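June, 14:10. Bench 3, toy sort for the Prelulden box

Paper lining on the bench replaced before starting. Old sheet was creased along the front and small items rolled into the fold.

Working list from Hanneke: toy food, dark rounded pieces, rope. Rope to be coiled and tied, 22 cm maximum across the coil. Frayed ends get whipped with thread before packing. Sang-wook has the thread.

Toy carrot and the dark glossy piece, both views: 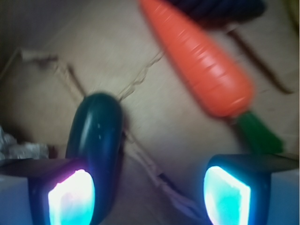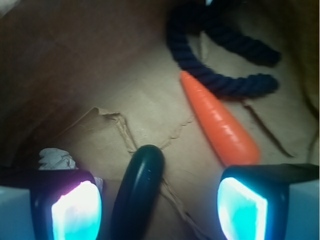 Carrot goes in tray 4 with the other toy food. Tray label still says Tiller, to be reprinted. Yi-an wants the carrot weighed first; scale reads in 100 g steps, so use the small one from Batbridge.

Open: lid for tray 4 does not close flush. Ask Jae-in about a deeper one.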